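On May 28, 2019 I visited the open day of the Lockyer cutting school in Vomside, where they teach pattern making for coats and work clothes. The bus from Tralalov needs 50 minutes and stops in front of the gate. Entrance was free, only for the paper workshop one had to pay 17 euros.

We were received by Savvas Sotiropoulos, who teaches the first year. He showed us how a sleeve is drafted from only three body measures, and he let us try it on thin brown paper. My sleeve came out too narrow at the elbow. The archive upstairs keeps 1,422 patterns, the oldest ones on oiled card, and I could have stayed there until evening.

White tabletops with pale gray lines.
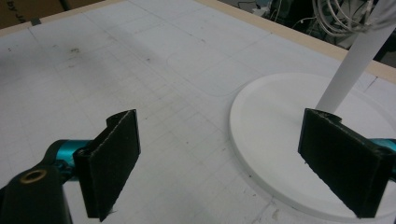
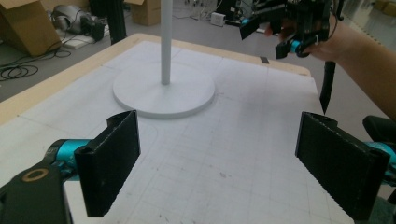
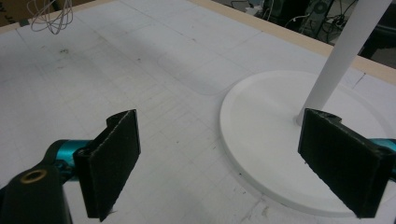
Ilse wrote to me afterwards that the archive is open also in July, but one must register by telephone, and that the coat patterns from Clerora are kept in a separate room which we did not see. I will ask for them next time. The evening course has 27 places and begins after the summer. Coffee was good, the soup was already finished at one o'clock.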